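# Oficina Rovomik: apontamentos da aula 6

**Tema:** a pinça manual de dois dedos, montagem e primeiros ensaios na bancada

Nesta aula continuamos a pinça que começámos em junho. Quem faltou deve ler primeiro a folha sobre o punho, que está na pasta Lurnavell. O português destas folhas é meu, peço que me digam quando uma frase não está clara.

Os dedos são blocos rectangulares escuros, com furos pequenos na aresta de cima. Antes de apertar os parafusos, verifica-se que as duas faces internas ficam viradas uma para a outra. Se um dedo está torcido, a peça roda quando é agarrada, e depois perde-se muito tempo a procurar o erro no programa.
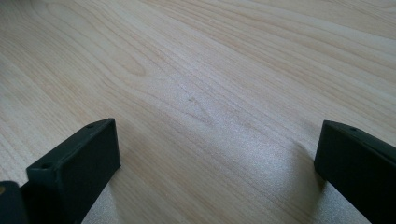

Para o ensaio de abertura fazemos assim:

1. Abrir a pinça sem peça nenhuma.
2. Baixar até perto do tampo, sem tocar.
3. Fechar devagar e ler o valor do sensor.
4. Repetir 16 vezes e escrever tudo na tabela Kanaujia.

Uma diferença de 2 mm entre leituras é aceitável. Com mais do que isso, desmonta-se o punho e começa-se outra vez pelo eixo.

Atenção ao brilho da mesa. Num tampo claro e um pouco polido, o reflexo apaga o desenho da madeira, e o programa Claludura precisa desse desenho para seguir o movimento. Convém mudar o candeeiro de lado e gravar de novo.

**Para a próxima aula:** trazer a tabela preenchida e duas peças pequenas para agarrar, uma dura e uma mole.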